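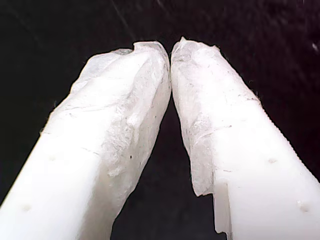
Unit 6 handout: Evaluating a small gripper kit before you buy

Applied Automation 2, Shehu Technical Institute
Revised Jul 2, 2022

Read this before the bench session. The kit under review is the Omix two-finger gripper, sold by Murnance as an add-on for light tabletop arms. You will write a two-page purchase recommendation at the end of the unit. The handout covers what the kit is, what to check, how to set up the trials and how to write up the result.

1. What is on offer

Murnance sells the kit in two forms. The basic set has the gripper, one pair of fingers, a mounting plate, a power adapter and cables. The full set adds a second pair of fingers, a year of phone support and a license for Flaketti, the program used to record and replay motions. The quoted price for the full set is $3,977. The basic set is $852 less. Shipping is not included in either quote.

Our department's limit for a single purchase without a second quote is $4,000. The full set falls under that limit before shipping and may go over it after. Your recommendation has to deal with this. Get the shipping figure from the quote sheet in the course folder and show your addition.

2. Terms used in this unit

Stroke: how far the fingers travel between fully open and fully closed.

Grip force: the push each finger applies to the part. Too little and the part slips. Too much and a soft part is crushed or marked.

Compliance: how much the finger or its surface gives when it meets a part. A hard plastic finger has little. A padded or covered finger has more.

Pad or wrap: any material added to the fingertip to change friction or compliance. It may be molded, glued, sleeved or taped.

Consumable: a part you expect to replace during normal use. Wraps and pads count. So do some cables.

Cycle: one full pick and place, ending with the gripper back at its start position.

3. Fingertips and friction

A bare, smooth plastic finger works well on parts with flat, parallel sides. It does less well on round parts and on glossy film packaging, where the contact area is small or the surface is slick. The usual low-cost fix is to cover the tips. Covering changes three things at once, and students often record only the first:

- Friction goes up or down depending on the material.
- The tip gets thicker, so the fingers meet sooner and the closed position shifts.
- The tip shape gets less exact, which affects small parts more than large ones.

Anyone who changes a covering has to set the closed position again before running trials. Write the old value and the new value in the log. If you skip this, your grip numbers cannot be compared with anyone else's.

Look over the covering before each set of trials. Creases are acceptable. Note any loose flap, torn edge or spot where the material has bunched, and say which finger it is on. Left and right are always given as seen from the operator's chair.

4. The sorting task

The review is built around a plain sorting job: pick a part from the table, carry it to a divided tray and release it in the correct compartment. We chose it over the vendor's own demo because it looks more like what our lab would do with the kit.
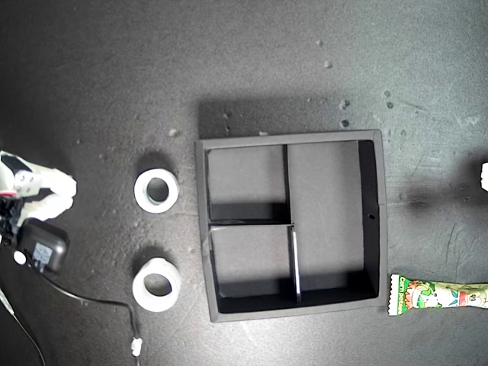 Start positions matter more than most groups expect. Agree on them before the first cycle and mark them on your plan sheet. Leave enough room on both sides of each part for the open fingers, and remember that the fingers need the same clearance again inside a compartment when they open to let go. A small compartment with raised walls is a harder target than a long one, and a drop there should be scored against the small compartment only.

Keep cables clear of the arm's path. Run the full motion once at low speed with the gripper open and no part in it, and watch the cable through the whole move. Stop and reroute if it is pulled tight at any point.

Score each cycle with one of these codes:

P: part placed in the correct compartment
W: part placed in the wrong compartment
D: part dropped on the way
M: gripper closed and missed the part
S: run stopped by the operator

Do not add codes of your own. If something does not fit, use S and write a sentence in the notes column.

5. Results from the April session

The April group ran 153 cycles on the full set. Their log is in the course folder and you should use it as your baseline. Two warnings about it. The group changed fingertip coverings partway through and did not record the closed position afterward, so treat the early and late cycles as separate sets. They also used one operator for all runs, and that person had practiced with Flaketti beforehand. A new user will be slower at the start.

Most of the M codes in the log come from round parts. The D codes are spread more evenly. Work out the share of each code for each part type before you draw any conclusion from the totals.

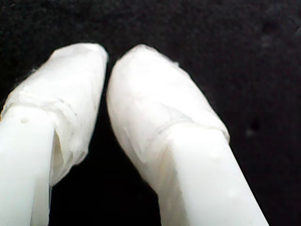 Wear is the other thing to take from the log. The vendor's sheet lists the fingers as durable parts and says nothing on coverings. In practice a lab will go through covering material, and the time spent stripping and rewrapping tips is a real cost even when the material is cheap. Record how long a rewrap takes your group, from gripper off to gripper ready, including the reset of the closed position. Multiply by the number of rewraps you would expect in a term.

6. Support and software

Each group may make one support call to Murnance. Prepare your questions in writing first. Good questions are narrow: what the lead time is on spare fingers, whether the Flaketti license moves to a new computer, what the support year costs to renew. Note the date of the call and the answer given. Do not ask for a discount on the school's behalf.

The Flaketti license in the full set covers one computer. Our lab has two benches. State in your report whether that is a problem and what you would do about it.

7. What to hand in

The report has a cover line with your group number, a one-paragraph recommendation, a cost table, a results table and a section on limits. Put the recommendation first. Choose one: buy the full set, buy the basic set, or do not buy. "More testing needed" is not accepted as a recommendation, though you can say in the limits section what you would test next.

The cost table should cover one year and include shipping, coverings and rewrap time at the hourly rate on the quote sheet. The results table should show your own cycles and the April cycles in separate columns.

Attach the raw log as recorded. Corrections are made with a single line through the old entry and initials beside the new one. Reports go in the Unit 6 folder before the next bench session, one file per group.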